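Haverford linen service moves to the Girer building

2022-12-27

The Haverford towel and linen service has completed its move to the Girer building and is now handling all flat textiles on one floor. The new room has 2,660 square feet of floor space, 440 more than the former premises, and two folding lines in place of one.

Sorting is by color and cloth type. White flat goods and pastel toweling are kept on separate shelves and folded in separate runs. Shelving was supplied by Skanov and is set at a fixed depth, so all towels are now folded in thirds lengthwise and then once across. Dishcloths are folded in quarters. Sheets and table linen go to the second line, which has the longer table.

The service lists 97 regular accounts, most of them guesthouses and small kitchens. Existing account numbers stay valid. Labels printed before the move will be accepted until the end of May - after that, bags need the new Kustik tag, tied at the neck of the bag.

Mint-green cloth and white fabric are both on hand at the new site.

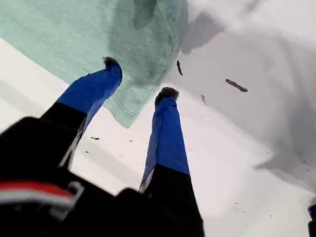 Drop-off and collection

Bags are received at the side entrance. Mixed bags are accepted but are sorted before folding and may take one extra working day. Table linen should be bagged separately from towels. Account holders can collect new tags at the counter when they drop off their next bag.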